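From: Iida Rautiainen
To: Irthorpe allotments list
Date: November 9, 2022
Subject: Re: Water charges and the new tank

Erlinda Magbanua wrote:
> Can someone explain why the water charge is the same for a half plot
> as for a full one? I also don't understand why we need a second tank
> when the first one was never full this summer. I'd like to know what
> it costs before I vote on it.

Erlinda,

The flat charge goes back to when the site had one tap by the Favell Road gate and no meter. We got a meter later and the charge was never changed. I would support splitting it by plot size. Kamarul has drafted wording for that and it can go on the same ballot as the tank.

On the tank: the first one was low because the gutter on the shed roof drains to the wrong end. Gitau looked at it with me in the dry spell. Half the rain goes straight into the path. Fixing the gutter costs 60 dollars in parts. I think we should do that whatever happens with the rest.

The second tank is a separate question. The quote from Shirima is 300 dollars for the tank and 200 for delivery and the base. It holds 2,000 liters. It would stand behind the compost bays, so the lower plots would not have to carry cans up the slope. That is the main argument for it.
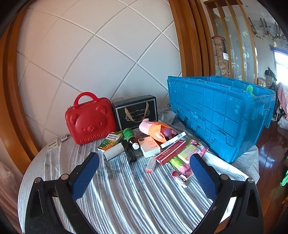
The quote holds until the end of March. If we vote in January there is time to get the base down before planting. Xiomara has asked whether we could pour the base ourselves and save part of the 200. I have written to Shirima to ask how they split that figure and have no answer yet.

Two other points. The tap at the gate will be shut off at the first frost, so fill what you need before then. And please return the long hose to the shed. It has been missing since the last work day.

Iida
Plot 14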